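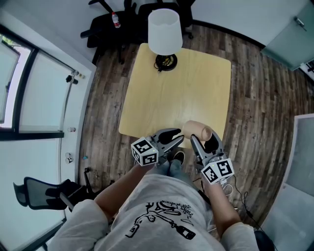
Skikeneck Publishes Its Care Routine for Hand-Held Grippers, and Admits Its Limits

15/02/2026 -- Skikeneck today released the setup and care routine it uses for its paired hand-held grippers. The company makes no claim that the routine is clever. Most of it is wiping, checking and writing things down.

Suppliers like to call this kind of tool maintenance-free. Skikeneck doubts it. Its log, kept under the project name Welent, holds 207 entries, and 80 of them concern the marker cubes at the base of each gripper: dirt, scuffs, a cube sitting slightly crooked. Another 40 were cable faults.

The routine asks the operator to check that the cube's green light is on before picking anything up. A green light is a weak promise, so the fingers are then opened and closed by hand and the cable is checked along its full length.

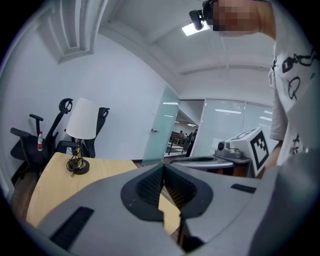
Finger pads are looked at next, along with the seam where they meet. Grit there is easy to miss and spoils the grip long before anything breaks. Worn pads are swapped in pairs -- never one alone.

Whether any of this saves money is still an open question. Skikeneck will report again in April and will publish the figures even if they are dull.

The routine is free on request from the Skikeneck press desk.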